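Stimmt das, was über ein Hotel im Internet steht?

Du willst mit deiner Familie verreisen. Auf der Buchungsseite steht: »Nur sieben Minuten bis zum Strand!« Klingt toll. Aber sieben Minuten womit? Zu Fuß, mit dem Rad, mit dem Auto? Das steht da oft nicht.

Was heißt »100 Meter bis zum See«?

Manchmal wird die Entfernung als gerade Linie gemessen, so wie ein Vogel fliegt. Das nennt man Luftlinie. Du bist aber kein Vogel. Liegt ein Bahndamm dazwischen, läufst du vielleicht einen großen Umweg. Schau deshalb selbst auf einer Karte nach.

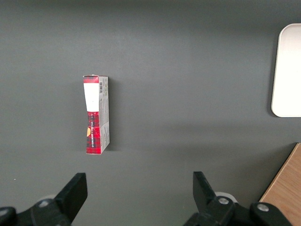
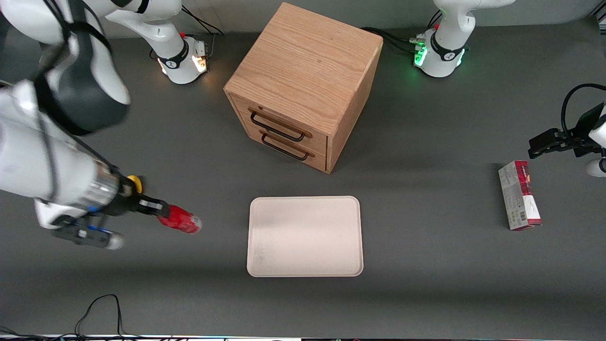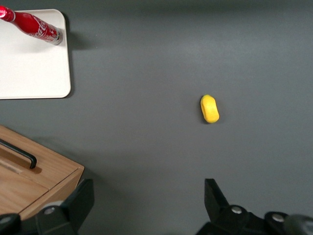
Wer vergibt die Punkte?

Die Ferienwohnung »Skevida« hat 91 von 100 Punkten. Fast 125 Gäste haben abgestimmt. Das ist schon etwas, aber wer waren die? Gunvor Nordin vermietet selbst Zimmer und sagt: »Wer sich sehr freut oder sehr ärgert, der schreibt. Die anderen packen aus und vergessen es.« Manche Bewertungen sind sogar erfunden. Lies also mehrere, auch die schlechten. Und achte auf das Datum – im Februar ist ein Badeort ziemlich leise, im Sommer vielleicht nicht.

Und die schönen Wörter?

»Gemütlich« kann klein bedeuten. »Zentral« kann laut bedeuten. Muss es nicht, kann aber. Frag lieber nach: Wie groß ist das Zimmer? Wohin geht das Fenster?

Text: Asabe Uzor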